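Search the community Search Advanced search

Bimanual handover: success rate drops when I train on the mixed set. Is my comparison wrong?

Þröstur Fogh
October 23, 2025

Hello all. I am writing up a small result on handover between two arms and I would like somebody to check my thinking before I send it to my supervisor.

The task is simple to say. One arm picks a small part, lifts it, and gives it to the other arm in the air. The second arm must close its gripper before the first one opens. I collected 408 demonstrations by teleoperation, all with the same operator, which is me. I trained a policy on them (action chunking, fixed overhead view plus joint positions, no wrist cameras) and tested it for 218 trials. I call this policy Trallton in my notes, so I will use the name here also.

Then I made a second policy, Civach. It has the same network and the same number of training steps, but I added to my own data 4000 episodes from other tasks which our lab had already recorded on the same arms. Most of them are pick and place with one arm. I expected that more data would help, or at least would not hurt. But Civach is worse at the handover. The grasp from the table became better and more stable, and then in the air the giving arm opens too early, or both arms wait and nothing happens.

I have three doubts:

Maybe the number of steps should not be equal, as the second set is much bigger.

Maybe the one-arm episodes teach the second arm to stay still.

Maybe my way to count success is too strict. I count a trial only if the part does not touch the table between the lift and the end.

Which of these should I examine first? I can run new training, but one run occupies our machine for 22 hours, so I cannot try everything.

nodico_user

More data is not always better. Did you try a bigger batch size? We had a similar problem and it went away when we changed that. Also check your camera calibration.

Na

I worked on a similar problem last year, so I will try to answer in the order in which I would spend the machine time. English is not my first language either, please ask if some part is not clear.

Your first doubt is the serious one. If both policies get the same number of steps and you sample all episodes with equal chance, then Civach has seen your handover data much less often than Trallton. 408 episodes inside a set of 4408 is less than one tenth. So at this moment you compare two things at once: the effect of the extra data, and the effect of seeing the handover fewer times. You cannot say from this result that the mixed data hurts.

What I would do is keep all the data but change the sampling, so that half of every batch comes from the handover episodes. It needs only one new run. If the success comes back to the level of Trallton or higher, you have your answer and also a more interesting result to write.

Your second doubt is also reasonable, and you can examine it without training. Take the recorded trials where both arms wait, and plot the predicted actions of the receiving arm for the last part of the approach. If they are nearly flat, the policy is copying the resting arm from the one-arm episodes. In our case it was exactly so. We solved it by masking the loss on the arm that was not used - a small change in the code, but please describe it in the paper, as readers will want to repeat it.

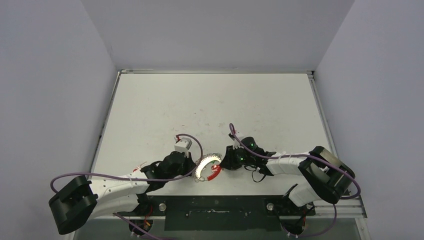

The early opening I would treat as a separate problem. From a fixed view it is difficult to see whether the second gripper has really closed on the part or is only near it, and the fingers and the part cover each other just when it matters. Joint positions help here, but only if the gripper opening is included in them with good resolution. Please check that it is not normalized together with the big joints. I have made this mistake myself and lost two weeks with it.

About the success rule, I would not change it now. A strict rule is fine if it is the same for both policies. But I would report the stages separately: grasp, lift, contact of the second gripper, release, end. Then a reader can see that the grasp improved and the release became worse, and one single number does not hide this.

I do not agree with the answer before mine about batch size as a first step. It may have an influence, but it will not tell you why the two policies are different.

One more point. If you change the shape or the color of the part between the sets, write this down also. A ring and a solid block are not the same task for the receiving arm, even when the motion of the arms looks almost equal.

Þröstur Fogh

Thank you, this is very useful. I did sample all episodes with equal chance, so the comparison was not fair. I have started the run with half and half. I also looked at the gripper value and it was normalized together with the joints, so I will correct this after, in its own run, to keep the two changes apart.

Na

Good, keep them apart. And use the same start positions for the trials if you have saved them.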